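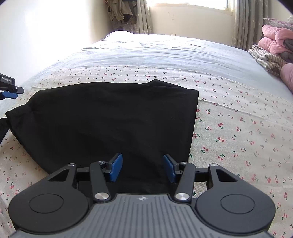
Handout 4: Folding Dark and Slippery Things on a Bed

Hitard Home Skills, Evening Course
Search this site Search
12 shares 3 comments

Welcome back, everyone! Most of us don't own a big folding table, and a bed does the job very nicely — it's wide, it's soft, and you can walk up to it from at least one side. Before you start, spread the piece out flat on the sheet. A black garment on a pale cherry print is easy to read, and you'll spot the bunched-up side right away. Work on that side first, and bring any loose strap in toward the middle before you make a fold.
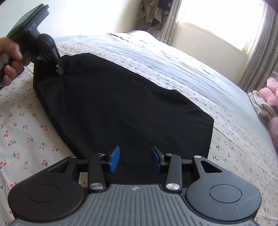 Reading time: 2 minutes

Now for the corners. Take hold of the far corner and keep the near edge where it is, so the cloth stays stretched between the two. Thin, slightly shiny fabric loves to creep, so go slowly and smooth the soft wrinkles outward with the flat of your hand (I still rush this part myself, and I always end up doing it twice). If you can find a seam, let it guide you. Seams are usually straighter than we are!

For practice at home, please fold one dark piece every evening, 30 in all before we meet again at the Cultevden room. Shirts, soft bags and pillowcases are all fine.

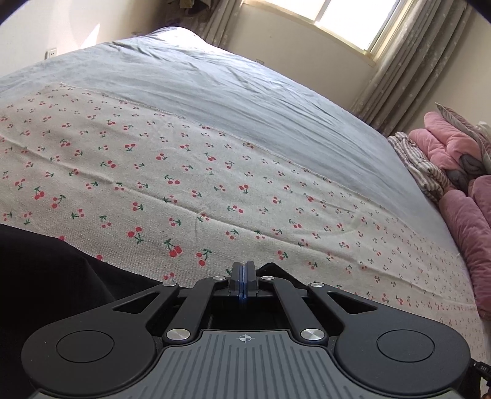
Fig. 3. Black fabric at the near corner, light blue-grey bedding farther back.

Leave yourself plenty of clear bed to fold into — a blanket or top sheet with ripples in it will put ripples in your folding too, so give it a quick pull first. Next time we move on to drawers, and you'll want to bring a shoebox.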